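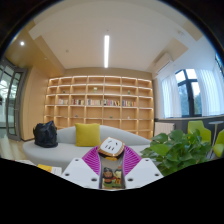 The hand-held gripper in the reading lounge at Gagnon House, fingers open, sofa and bookshelf behind.

Home Local Work Galleries Letters Archive

February
By the Visgate Review desk
Print this page | E-mail this page

Gathering examples at Gagnon House

Pavska wants a robot that can tidy a room it has never been in. To get there, the company says, it needs examples, and a lot of them, so this winter it has been sending people into ordinary rooms with a gripper on a handle and a camera looking over it. You squeeze, the fingers close, the camera records, and later a program called Zemine is supposed to learn from what your hand did. We spent a morning and most of an afternoon with it. We came away less sure than the brochure is.

The tool

The two magenta fingers are the part everyone asks about. They are ribbed across and lean away from each other in a V when the gripper is open. White plates sit on either side with screw holes in them, and there's a shiny stem in the middle with a cartoon sticker on the front. Pavska's pitch is that a person holding this moves the way a robot arm could be made to move, and that the same fingers can later go on the arm. The fingers, fine. The person we have doubts about. A person has a shoulder and a hip and leans over a sofa without thinking, and an arm bolted to a cart does none of that. We asked how the difference gets handled and were told it "mostly comes out in training." We would have liked a longer answer.

The sticker and the little square cap on top of the stem, which looks like it has a face, got more attention from visitors than the fingers did. Make of that what you will.

The room

The lounge is a nice one. Long gray sofa, mustard cushion, a wall of pale shelves with warm strip lighting, lime-green chairs by the window. Most of the cubbies are empty and the books keep to one row. Pavska calls rooms like this "lived in." Ours have more stuff in them. If you want a machine to cope with a shelf, it seems fair to show it some shelves where things are jammed in sideways and a charger is hanging down the front.

In fairness, there is a black bag on the end of the sofa and a yellow booklet with some sheets of paper on the low white surface in front, and paper is a rotten thing to pick up with ribbed fingers. Pavska does have a task for loose sheets. It was not on the list for our visit.

The task list

Ours was taped inside a folder and had two jobs on it: move a cushion from one end of a sofa to the other, and take a book off a shelf and put it back. The target for the session was 86 recordings. Each one starts with the gripper open and ends with it open again, hand still, while the person holding it says "done" under their breath (you don't have to say it, but people do).

By the thirtieth cushion you have a favorite way of moving a cushion. This bothered us more than anything else all day. The whole point is variety, and a tired person is a machine for doing the same thing over and over. The instructions say to change your approach between takes. They do not say how, and after lunch we doubt many people do.

What gets kept

Of the 86, Pavska kept 75. The rest were thrown out for fingers leaving the camera's view, for bumping the sofa, and in one case for a conversation that wandered in from the hall. We asked to see the rejects and were shown a few. Some of them looked better to us than the ones that passed. There was a good one where the cushion slipped and got caught again lower down, which is what happens in a house, and it was marked as a failure and dropped. The rulebook has since been changed to keep catches like that, or so we are told. The copy in the folder still had the old wording.

The view

The camera takes in a very wide view, and the straight lines in the room pay for it. The ceiling bows, the air conditioner tips over, the bookshelf stays more or less square in the middle. You get the sofa, the door on one side and the plant on the other all in one go, with a solid black patch along the bottom. Pavska says a wide view helps the program work out where the hand is as it moves. That part we believe. We tried a narrower lens on the same handle and lost track of the shelf every time the wrist turned.

Light is another matter. With a strip light overhead and a big window on one side, a bright day and a dull one are going to be different rooms as far as a camera is concerned. The session plan gave Gagnon House one day.

The claim

"Any home, any room." It is printed on the folder. We asked which homes so far, and got the name of this building and one other, both with good floors and a lot of pale wood. There is nothing wrong with starting in easy places. We just wish the folder said that.

Zemine itself was not running while we were there, so we can't tell you whether it has learned to move a cushion. A showing is planned for the spring, in a room Pavska will pick. We have asked if we could pick it instead. So far the reply is that the request has been passed along.

Letters about this gallery can be left at the Review's front counter until 5 p.m.

Print this page | E-mail this page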